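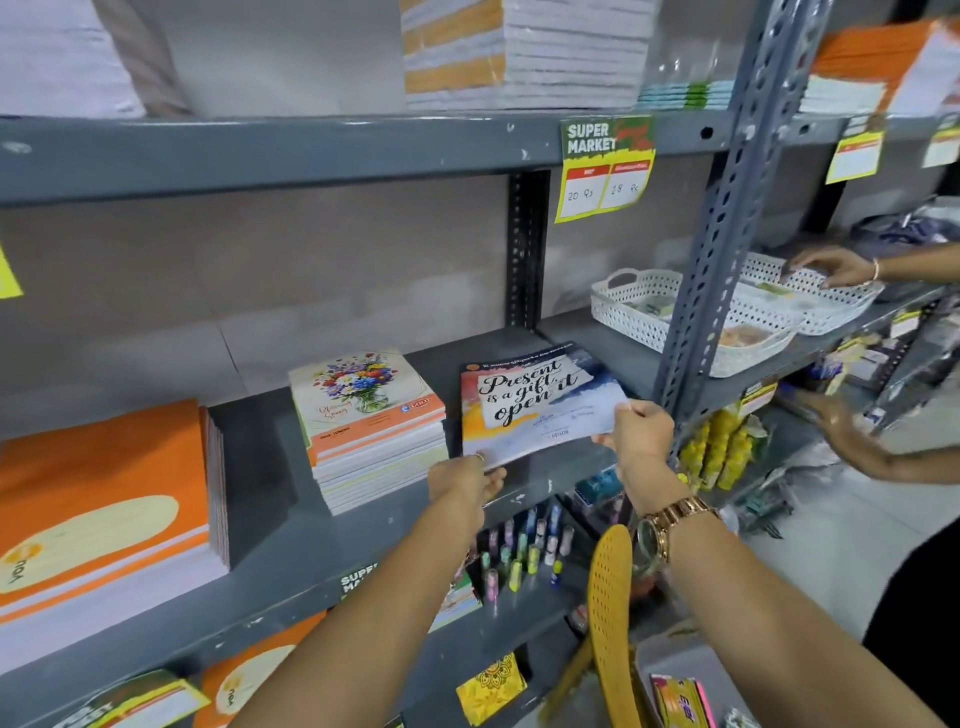

A notebook being placed on a stationery shelf by hand.

The Rerero shelf-stocking fault was a recurring failure in an automated restocking system developed by Jalex and tested at the Zornero store. The system used a wheeled robot with one arm to return stationery and other small goods to open metal shelving. It was withdrawn from the sales floor in April, after 4 months of use.

Background
Rerero was designed to learn placement from recordings of people stocking shelves by hand. Its software was trained on about 300 such recordings, covering notebooks, paper packs and glue sticks.

Fault
The robot measured the height of a stack once, at the start of each task, and did not measure it again as items were added. On tall stacks of notebooks, the gripper continued downward after contact and pushed the upper copies toward the shelf edge. In the most serious incident, 10 notebooks fell into the aisle while a customer was standing nearby. No injury was reported. The force limit that should have stopped the arm had been set too high during an earlier repair.

Response
Bensaid, the firm hired to review the incident, recommended a lower force limit, a new height check before each placement, and a clear zone in front of the shelf while the arm was moving. Jalex adopted the first two measures. The third was judged unworkable in narrow aisles, and restocking was moved to hours when the store was closed.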